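How to write a submission your council will read

So your local council has put something out for public comment and you've got opinions. Great! Writing a submission is one of the most satisfying bits of civic life going, and you don't need a law degree or a fancy letterhead to do it well.

I'll use the Irkdale library hours review as my running case, as it's the one I cut my teeth on.

Step 1: Find the actual question

Go to the "Have your say" page and download the discussion paper. Ours ran to 92 pages (I read it in the bath, over three nights) but the questions they wanted answered were all on page 33. Copy them into a blank document and use them as your headings. Staff sort submissions by question, so you've just made somebody's afternoon a lot easier.

Step 2: Say who you are in two lines

Your suburb, how long you've lived there, and why the issue touches you. Wilma Baird opened hers with "I catch the 200 bus to Stodach library and it arrives after closing time." Perfect! I still quote it to people.

Step 3: Ask for one clear thing

"Please improve the hours" is easy to nod at and forget. "Please keep the Stodach branch open until 8 pm on two weeknights" can be moved, seconded and voted on. Put it in your first paragraph and again at the end.

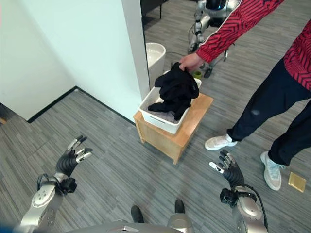 Step 4: Back it up

A short story from your own week counts as evidence, and so does a figure from the council's own budget papers, with the page number beside it. Senthil Mudaliar and I swapped drafts before sending, and he caught a dollar figure I'd lifted from the wrong year. Find yourself a Senthil!

Step 5: Send it, then ask to speak

Submissions for our review closed on 2023-12-09 at 5 pm sharp, and the online form gets slow near the end, so go early. Tick the box that says you'd like to be heard. You'll usually get a few minutes in front of the councillors. Practise out loud with a timer, bring a printed copy and leave time for their questions – that's the fun part.

If the form limits you to 100 words per answer, attach the full version as a PDF and write "see attached, section 2" in the box.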